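Which day do we burn the straw figure, and can guests come?

Asked 25 July 2014, in Festivals and customs

My husband's family keeps an end-of-winter feast they call Unance. It is on the last evening of February, or so I was told when I married. Now his aunt writes from Lenditz that it was always the new moon before, and that the calendar date is a modern thing. I am already asking because next year it is our turn to be the host, and people want to book their travel. Which one is right? And is it allowed to invite neighbours who are not from the valley? I have 2 families here who are very curious.

3 answers

Answer 1 (accepted)

Both are right, it depends on which side of the river the family comes from. In Lenditz and the upper villages they went by the new moon as long as my grandmother remembered. In Arroyo the parish fixed it to the last evening of February, and the families who moved away took this date with them, as it is easier to explain to an employer. I would ask your husband where his father's parents are buried and follow that village. 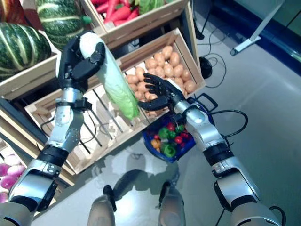
For the guests there is no problem at all. The old rule says that the door stays open from the moment the straw is lit until it is ash, and whoever walks in must be fed. What you should keep for the family is the first bread. The oldest person breaks it before the fire, without talking, and guests usually wait outside for these few minutes. After this they can join everything, also the singing.

One more thing about the soup. It should be sour, and it is made without meat. Many people now put sausage in and I do not want to judge them, but if the aunt from Lenditz is coming I would leave it out.

Answer 2

we always did it on a weekend when everybody had time. never heard about the moon. just make sure you have permission for the fire, we got a letter from the town once

Answer 3

I agree with the first answer, only the bread is different with us - the youngest child breaks it and the oldest one gives it out. My mother's cookbook, printed in Vova, has it this way on page 174, and the song with all the verses is on page 184. Maybe it is one more difference between villages.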